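Larnia Akku-Handsauger, nach 2 Monaten

Gekauft im März, weil der alte endgültig hin war. Bestellt bei Vollico, Lieferung ging schnell, Karton leicht eingedrückt, Gerät heil.

Zuerst das Gute. Krümel, Katzenstreu, Kaffeepulver, alles weg. Liegt gut in der Hand, auch für meine Frau, die kleinere Hände hat. Stufe eins reicht fürs Sofa völlig. Akku hält auf kleiner Stufe nach meiner Küchenuhr fast 16 Minuten, auf großer deutlich weniger. Fürs Auto knapp, Kofferraum musste ich auf den nächsten Tag verschieben.

Jetzt das Nervige. Staubbehälter: Verschluss hakelt. Beim ersten Leeren alles auf den Schuhen. Filter auswaschen geht, aber er braucht ewig zum Trocknen und ein zweiter liegt nicht bei. Ersatzfilter laut Händler "in Kürze", das war vor fünf Wochen. Laut ist er auch, abends um zehn lass ich das lieber.

Fugendüse gut, Bürstendüse Schrott. Die Borsten stehen nach zwei Wochen in alle Richtungen und sie fällt ab sobald man irgendwo aneckt. Wandhalterung: Schrauben dabei, Dübel nicht. Anleitung winzig gedruckt, die deutsche Seite offenbar durch den Übersetzer gejagt ("den Schmutz höflich entnehmen").

Vergleich: Jae-hoon Heo aus meinem Büro hat den Funico, der ist leiser und der Behälter geht mit einer Hand auf. Dafür schwerer und das Ladekabel ist lächerlich kurz. Hab beide mal am gleichen Teppich probiert, bei Katzenhaaren nehmen die sich nix.

Würd ich ihn nochmal kaufen? Zum Angebotspreis ja, zum vollen eher nicht. Drei von fünf Sternen, einer mehr wenn der Ersatzfilter irgendwan lieferbar ist.
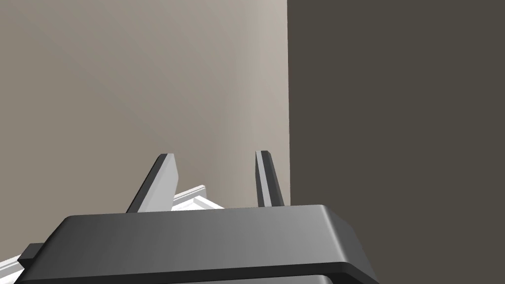 Dunkelgraues Gehäuse, Greifer offen (Rendering)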